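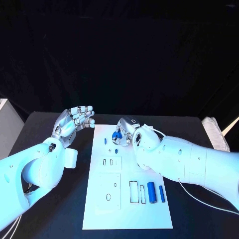
Handout 5: Sorting work at the table

In this part of the course we look at sorting tasks for the early years room. At the Condstead centre they are used every morning, and many of you will meet them in your placement.

1. The sorting board

A board with outlines and holes gives the child a strong hint. If the piece does not belong in the place, the child can often notice it without any word from the adult. Please put the board flat, with the short side towards the child, and offer the pieces one at a time. Plan 30 minutes for the whole activity, including tidying. With the youngest group you will need less.

2. The divided sheet

When the board has become easy, we change to paper. The sheet is divided by thin lines into regions, and the child decides what belongs in each one. Paper does not hold the piece - so the hand must place it with more care, and the rule must be kept in the head. Small pieces which can stand upright, such as the blue one here, are good practice for letting go slowly.

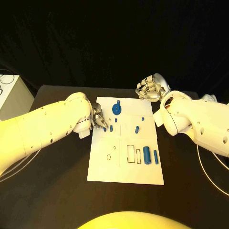 3. What to write in your observation

Note which hand is used, and whether it changes. Note also if the child looks at the region before taking the piece or only after. Do not write "good" or "bad" - write what you saw.

4. For the next meeting

Read the Lurkell chapter on grasping, and bring one divided sheet of your own. Written observations should not be longer than 70 lines.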